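Araya Bobbin Winder, Hand-Cranked, Table-Clamp Model

We've been selling the Araya for as long as we've had a shop, and it's still the thing I reach for when somebody comes in with a bag of tangled cotton and a slightly desperate look. It winds bobbins, cops and small spools from skein, cone or ball, clamps to any table edge up to 5 cm thick, and folds down small enough to live in a kitchen drawer (mine does, next to the rolling pin!).

The crank is on the right as standard, but it swaps over to the left in a minute or so with the little key in the box. Zewditu Gudeta, who weaves the wide cotton shawls we stock each April, has put the winder through more yarn than I care to imagine, and her only request was a longer handle, so the new model has one and it's lovely to turn.

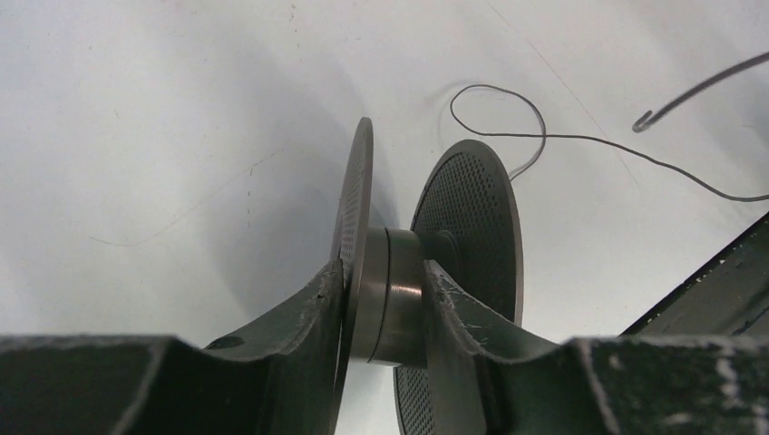
Spools & Bobbins

The Araya takes most flanged spools with a straight hole through the middle, and if you already own a boxful from another maker do measure one before you order, as old ones vary a good deal. Our own Judora spools come in packs of 2, or in the big weaver's box of 100 if you've a long warp ahead of you and don't fancy rewinding halfway through. Fill them a little less than you think you ought to. An overfull spool slips its outer turns at the worst possible moment, generally in the middle of a pattern row, and then you're on the floor with a torch.

What's in the box

Winder with table clamp
Spare drive band
Swap-over key
Two Judora spools
Printed leaflet (large type, as so many of you asked)

Care

A drop of light oil on the spindle now and then, and a wipe with a dry cloth when you've been winding anything fluffy. Please don't leave the drive band stretched over the winter, it does so much better slipped off.

Order code 253. Spare bands and longer clamps are on the Accessories page, or ring the shop and ask for Kolbrún, she packs the orders and knows which clamp goes with which table.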